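Home Guides Podcasts Video About

How I tidy up a messy podcast queue

By September I had 187 unplayed episodes sitting in my app and I'd stopped opening it altogether. If yours looks the same, set aside an evening with a cup of tea and do what I did.

I use Trutell, but Manomus has nearly all the same buttons, just in different menus (of course).

First, go to your subscriptions and sort by last played. Anything you haven't touched since spring, unfollow it. Don't agonise - you can search for it again in ten seconds. I dropped 26 shows this way and I've only gone back for one, a lovely rambling thing about canals by Tadhg Mac Suibhne.

Next, turn off automatic downloads for everything. Then go back in and switch them on for the shows you play the day they come out. For me that's four. News shows should be set to keep the latest episode only, so yesterday's headlines clear themselves out.

Now make two playlists. Mine are called Short and Long, very imaginative! Short is anything under 46 minutes, for washing up and the bus. Long is for train journeys and painting the spare room. In Trutell you tap the three dots, choose Smart List and set the length there. Manomus hides it under Filters.

Last of all, look at your playback speed. I'd left mine on 1.5 for months and everyone sounded cross.

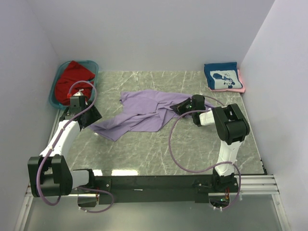 Once you've got the speed where you like it, save it per show, as music programmes are horrible at anything but normal.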